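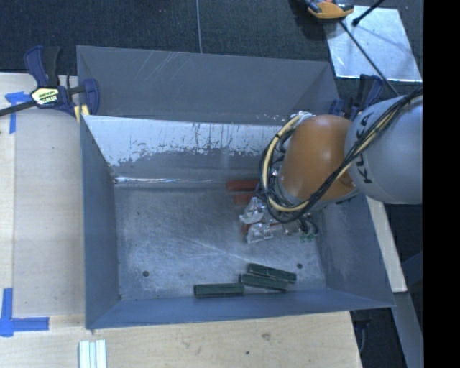 금속 통 안으로 내려간 KUKA 로봇 팔. 통 바닥에 녹색 블록과 빨간 블록이 있습니다.

2018년 8월 23일

7월에 쓴 글에서 통에서 블록을 꺼내는 작업이 잘 되고 있다고 적었습니다. 그 글을 쓴 뒤 며칠 만에 로봇이 멈추기 시작했고, 원인을 찾는 데 오래 걸렸습니다. 같은 문제를 만나는 분이 있을 것 같아서 기록을 남깁니다. 한국어는 제 모국어가 아니므로 어색한 표현이 있으면 댓글로 알려 주시기 바랍니다.

저는 Usalstead라는 작은 작업실에서 일합니다. 우리가 하는 일의 이름은 Canden입니다. 금속 통 안에 블록을 아무렇게나 넣고, 로봇이 스스로 잡을 곳을 정해서 하나씩 꺼내게 합니다. 잡을 위치를 계산하는 프로그램은 Illix라고 부릅니다. 통은 Reinholz라는 금속 가공 업체에서 중고로 받았습니다. 벽이 바깥쪽으로 기울어져 있어서 블록이 바닥으로 미끄러져 내려오는 점이 마음에 들었습니다.

처음 증상은 이렇습니다. 로봇이 팔을 내리다가 바닥에 닿기 전에 갑자기 섭니다. 제어기 화면에는 외부 힘이 허용값을 넘었다는 메시지가 나옵니다. 그런데 그리퍼는 아무것도 건드리지 않았습니다. 메시지를 지우고 다시 시작하면 같은 동작이 문제없이 끝나는 경우가 많았습니다. 이런 고장이 제일 어렵습니다. 다시 해 보면 되니까 사람이 자꾸 미루게 됩니다. 저도 일주일을 미루었습니다.

그 후에 기록을 모두 꺼내서 보았습니다. 잡기 시도가 2,392번 있었고, 그 가운데 145번이 이 메시지로 끝났습니다. 처음에 저는 Illix의 계산을 의심했습니다. 벽 가까이에 있는 블록을 잡을 때 그리퍼가 벽에 스친다고 생각했습니다. 통의 뒷벽에는 하얗게 닳은 자국이 넓게 있어서 그 생각이 더 그럴듯해 보였습니다. 그러나 그 자국은 통을 받을 때부터 있던 것이고, 정지가 일어난 위치를 종이에 찍어 보니 벽 근처에 모이지 않았습니다. 통의 한가운데에서도 섰습니다.

다음으로 통이 움직이는지를 확인했습니다. 통은 뒤쪽 두 모서리를 클램프로 물려 놓았고, 탁자에는 파란 테이프로 표시를 해 두었습니다. 12번 연속으로 작업을 돌리고 나서 테이프와 비교했는데 통은 제자리에 있었습니다. 클램프도 단단했습니다. 이 확인을 하느라고 하루를 썼지만 후회하지는 않습니다.

원인은 케이블이었습니다. 그리퍼로 가는 검은색과 크림색 케이블을 한 묶음으로 해서 팔 위로 지나가게 했고, 끝에서 크게 한 바퀴 돌려 여유를 주었습니다. 여유가 많으면 안전하다고 믿었기 때문입니다. 마지막 축이 한쪽으로 많이 돌아가는 자세에서는 그 고리가 주황색 관절 덮개에 눌리고, 눌린 케이블이 용수철처럼 팔을 밀었습니다. 로봇은 그 힘을 충돌로 받아들였습니다. 그러니까 안전 기능은 맞게 일했고, 배선을 한 제가 틀렸습니다.

왜 다시 시작하면 괜찮았는지도 이제 설명할 수 있습니다. Illix는 같은 블록이라도 매번 조금 다른 방향으로 잡으려고 합니다. 두 번째 시도에서 축이 반대쪽으로 돌면 케이블이 눌리지 않습니다. 블록이 비스듬히 겹쳐 있을 때 정지가 더 많았던 것도 그래서입니다. 그런 블록을 잡으려면 손목을 더 많이 돌려야 합니다.

부끄러운 이야기도 하나 적어야 합니다. 원인을 모르던 때에 저는 힘의 허용값을 30퍼센트 올린 적이 있습니다. 정지가 확실히 줄었고, 저는 잠깐 기뻤습니다. 같은 날 저녁에 그리퍼가 블록 위를 그대로 눌러서 손가락 하나가 휘었습니다. 사람이 옆에 있지는 않았지만, 통 안에 손을 넣고 블록을 다시 섞는 일은 우리가 매일 하는 일입니다. 그날 허용값을 원래대로 돌렸고, 이 값은 혼자서 바꿀 수 없도록 암호를 걸었습니다.

지금은 마지막 축의 회전 범위를 소프트웨어에서 줄여 놓았습니다. 그 뒤로 같은 메시지는 아직 나오지 않았습니다. 대신 구석에 누운 블록 몇 개는 로봇이 잡기를 포기합니다. 케이블 길이를 줄이고 고정하는 위치를 위로 옮기는 작업이 남아 있는데, 너무 짧게 하면 이번에는 커넥터가 당겨질 것 같아서 아직 자르지 못하고 있습니다. 이런 팔에서 케이블 고리의 크기를 어떻게 정하시는지, 경험이 있는 분은 댓글을 남겨 주시면 감사하겠습니다.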